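Why Does Kitchen Paper Soak Up Water?

Spill a drink and you probably reach for a cloth or some kitchen paper. Put one corner in the puddle and the water climbs up into the sheet, even though nothing is pushing it. Water usually runs downhill, so what is going on?

Sticky water

Water is made of tiny bits called molecules. They are far too small to see. Water molecules pull on each other, and that is why a drop on a window holds together in a round blob. They also pull towards some other things, such as glass and paper.

Look closely at the water in a glass. At the edge, where it meets the side, the water curves up a little. It is clinging to the glass.

Tiny gaps

Paper is made from plant fibres, usually from trees. The fibres are squashed together, but there are lots of narrow gaps between them. When water touches the paper, it clings to the fibres and creeps into the gaps. The water at the front pulls more along behind it. Scientists call this capillary action.

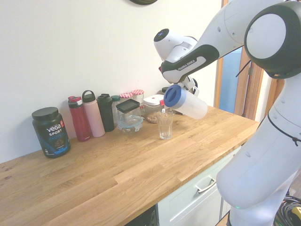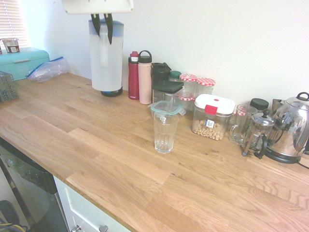
Yusri Nair wrote in to ask why the water doesn't keep climbing for ever if the paper is long enough. The answer is gravity. The higher the water goes, the more weight there is to hold up. In the end the pull of the fibres and the weight of the water balance, and the climbing stops. Some of the water dries into the air on the way up, too.

Plants do it as well

Water gets into the thin tubes inside a stem partly in this way. Tall trees need more help. Water leaves through tiny holes in their leaves, and this draws more up from the roots – a bit like sucking on a very long straw.

Try it yourself

Cut a strip of kitchen paper 19 cm long. Draw a line across it in washable felt-tip, 2 cm from one end. Hang the strip so that this end just dips into a glass of water, with the line above the surface. Leave it for 9 minutes, then measure how far the water has climbed. Black ink is a good choice, as it often splits into several colours. Do the same with a strip of newspaper and write down both results.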